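By Sepehr Taheri
December

Last updated 2:20 p.m.

I have now spent 110 evenings teaching two robot arms to fold a towel, and my wife would like me to point out that I still don't fold the ones at home. Fair enough!

The arms live at Pollerley, the shared workshop I joined last winter when our spare bedroom stopped being big enough (the bed went first, then the dresser). Dues are cheap, the coffee is terrible, and there's always a person two benches over who has the exact hex key you need.

I started with one arm, which I named Brandness after the street I grew up on. One arm can pick up a towel just fine. It can also drop it, drag it and wad it into a ball. So I built a second, and then came the part I'd been dreading: getting both of them to hold a corner and lift together without one yanking the thing away from the other.
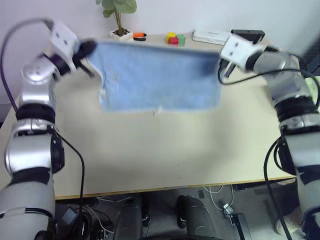
A corner each: the arms stretch a light blue towel over the table.

Terry cloth is a pain, by the way. It's fuzzy, it sags, and the hem never hangs the same way twice. I've logged 2,543 tries so far, and I keep the notes in a plain old spreadsheet – tried an app, hated it.

My best run is 20 clean folds in a row. Then I switched to a bigger towel and we were back to wads. Next month I'm going to try pillowcases, and I've already been told that fitted sheets are out of the question.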